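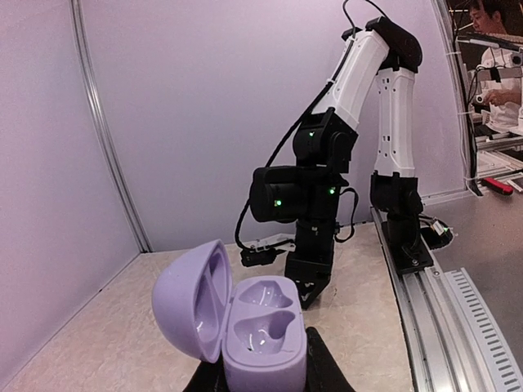 Earbud case charges but the buds don't: cleaning the wells in the case

Posted in Audio and Wearables, August 2026

Oana Grecu
Member

I have a lavender charging case with a rounded flip lid, the kind where each bud drops into its own shaped cavity. The case itself charges from the cable without trouble. The left bud stopped charging last week. The right one is fine and comes out full every time.

With both buds out I can see a small dark speck at the bottom of one cavity. The inside is a glossy finish and throws back a lot of glare from the ceiling light, so I can't tell whether the speck is dirt, a contact, or a mark in the plastic. I have tried blowing into it and tipping the case upside down and tapping it. The speck did not move.

What I need to know:

Is a speck like this likely to be a charging pin or debris?
What can I use on glossy plastic that won't leave it cloudy?
Is it safe to go in with a metal pick if the cotton swab doesn't reach?

The case is out of warranty. It is an Inar, bought secondhand, no manual.

Cor Kuipers
Regular contributor

Identify it before you touch it. Charging contacts normally come in matched sets, and the two cavities are normally mirror images. Look into the good cavity at the same angle. If there is a dark spot in the mirrored position, you are looking at a contact or a molded feature and should leave it alone. If the good cavity is clear there, treat it as debris.

For the glare, turn off the ceiling light and hold a flashlight low and to one side. A glossy well under overhead light shows you mostly the lamp. From the side, dirt casts a small shadow and a printed mark doesn't. A phone camera at 2x zoom from a few inches away is enough magnification.

Then clean in this order:

1. Unplug the case. Take both buds out and leave them out until you are finished.
2. Dry swab first. Use a pointed foam swab, the type sold for camera and printer cleaning. Household cotton swabs shed fibers, and a fiber across a contact will give you the same fault you started with.
3. If the spot is still there, put isopropyl alcohol (90 percent or higher) on the swab, not in the well. One drop. The swab should feel damp and leave no visible liquid behind.
4. Rotate the tip on the spot with light pressure. Do not scrub side to side, the pins are sprung and will bend.
5. Hold the case upside down, open, and let it stand open for 38 minutes before you put anything back in it. That is the figure I use for all small electronics. Half an hour is probably fine.
6. Wipe the metal contacts on the bud itself with a fresh swab. Skin oil builds up there faster than it does in the case, and people skip it.

On the plastic: alcohol at that strength is usually harmless to glossy case interiors, but some colored coatings do haze. Test on the underside of the lid near the hinge, where a dull patch won't bother you. Do not use acetone, window cleaner, or anything with a citrus solvent in it.

No metal picks. A wooden toothpick with the tip cut flat will lift compacted dirt without scratching. Metal can bridge two contacts, and the case battery is live whether or not it is plugged in.

Swap test, worth doing before and after: put only the left bud in, close the lid, wait, then check the level. If it reads the same as it did going in, and both surfaces are clean, the fault is either a sunken pin or the bud's battery. Compare the pin heights between the two wells under the flashlight. A pin that sits lower than its twin has lost its spring, and I have never had one come back by cleaning.

bronen_bench
New member

Had the same on a Bindetti case. It was earwax. Used a toothpick, worked after 4 tries.

Also check that the lid closes all the way. On mine the bud only made contact with the lid pressing down on it, so a loose hinge looked exactly like a dead bud. Put a finger on the bud with the lid open and see if the charge light comes on.

Oana Grecu
Member

Thanks both. The other cavity has nothing in the mirrored position, so I am treating it as dirt. I've ordered foam swabs (Verschueren, pack of 7) and will do the swap test when they get here. The finger test did nothing, light stays off.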